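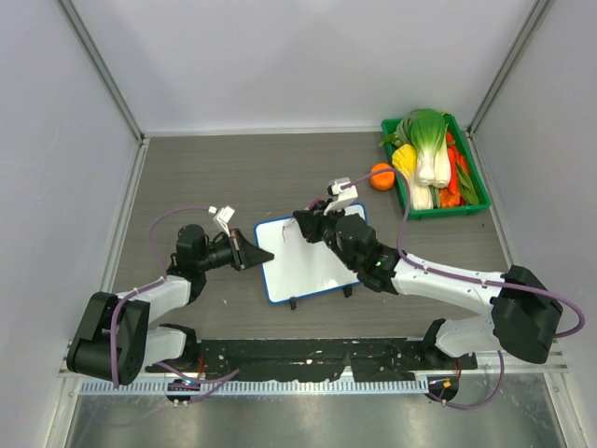 Should the operator carry on with a demonstration once one of the two arms has begun to lag behind the hand controller?

Stop at once, mark the attempt as spoiled and open a ticket. A recording made with a lagging arm teaches the delay along with the task, and it cannot be repaired afterwards.

Support record: Bimanual demonstration cell, whiteboard task
Product: Rurkon remote control station, two follower arms
Reported by: Hashini Selvanayagam, Stelurach teaching laboratory
Handled by: Cristóvão Gouveia, station support
Opened: February 9, 2025
Status: Closed, with one item carried forward

Summary of the fault

The reporter was recording demonstrations in which one arm steadies a small whiteboard by its blue border while the other wipes marker from its surface. Both arms are driven by remote control from a pair of hand controllers. During the second session the right arm began to follow its controller late. The delay was not constant. Short movements over the board appeared normal, whereas a long reach across the table ended well after the operator's hand had come to rest. The left arm was not affected.

No error was shown on the operator's screen. The station log recorded no dropped commands.

Entry 1 – Selvanayagam

The fault has now been seen by two operators, so I do not believe it is a matter of handling. Both controllers were calibrated before the session in the usual way, with the grippers closed and the arms in the rest position. I have restarted the station once. The delay was absent for the first few attempts after the restart and then returned.

The set stands at 366 accepted demonstrations. I should be grateful for advice on whether those recorded earlier today may be kept.

Entry 2 – Gouveia

Thank you for the report. Please do not discard anything at this stage. Kindly carry out the following and record the result of each.

1. Exchange the two hand controllers, so that the left controller drives the right arm, and repeat a long reach.
2. Disconnect the right wrist camera at the station end and repeat the same reach with the overhead view only.
3. Inspect the camera cable along its whole length, with the arm at full reach and again at rest.
4. Send the log from the start of the session, including the attempts marked as spoiled.

The arm must be powered down before any cable is touched.

Entry 3 – Selvanayagam

Step 1. The delay remained with the right arm. The left arm responded correctly to the other controller.

Step 2. The delay disappeared. Ten long reaches were made without the wrist camera and all were followed closely. On reconnecting the camera the delay returned on the third reach.

Step 3. The outer covering shows no damage. At full reach the cable pulls tight where it rounds the shoulder motor, and the plug at the camera bracket can be seen to tilt slightly.

Step 4. Log sent.

Entry 4 – Gouveia

The log is consistent with your findings. The camera was losing its connection for very short periods and the station was waiting for it to return before passing on the next arm command. In this release the wait is set at 250 milliseconds, and several waits may follow one another. Commands were therefore held back but not lost, which explains why no dropped commands were recorded.

Two corrections are needed – one to the cable and one to the station settings.

For the cable: fit a new one, leave a free loop at the wrist, and route it wide of the shoulder motor. Before securing it, move the unpowered arm by hand to the furthest point used in the task and confirm that the plug stays straight.

For the settings: under Recording, change "Wait for all cameras" to "Mark missing pictures and continue". The arms will then follow the operator even if a camera fails, and the attempt will be flagged for review.

Entry 5 – Selvanayagam

Both corrections have been made. The replacement cable is of the Forketti pattern, taken from stores. We recorded 80 further attempts with long reaches included on purpose. None was flagged and no delay was noticed by either operator.

The question of the earlier recordings remains open.

Entry 6 – Gouveia

I have run the timing check over the whole set. Within the accepted demonstrations there are 1,237 separate waits, nearly all of them from the second session. My recommendation is as follows.

Demonstrations from the first session may be kept without change.

Demonstrations from the second session should be withdrawn and recorded again. It would be possible to retain those containing only short movements, but the operator will often have slowed down to allow for the arm, and that habit would be learnt as part of wiping the board.

Please keep the withdrawn files in a separate folder. They are useful to us for testing the new check.

Entry 7 – Selvanayagam

Agreed. The second session has been withdrawn and the repeat sessions are booked for April. The start-up sheet now asks the operator to make one long reach with each arm before recording begins, and to enter the result.

Closing note – Gouveia

Cause: intermittent camera connection, right wrist, made worse by a tight cable route.

Carried forward: the station should display a warning whenever it holds back an arm command. This has been passed to the Moreira release under a separate ticket, and the reporter will be notified there.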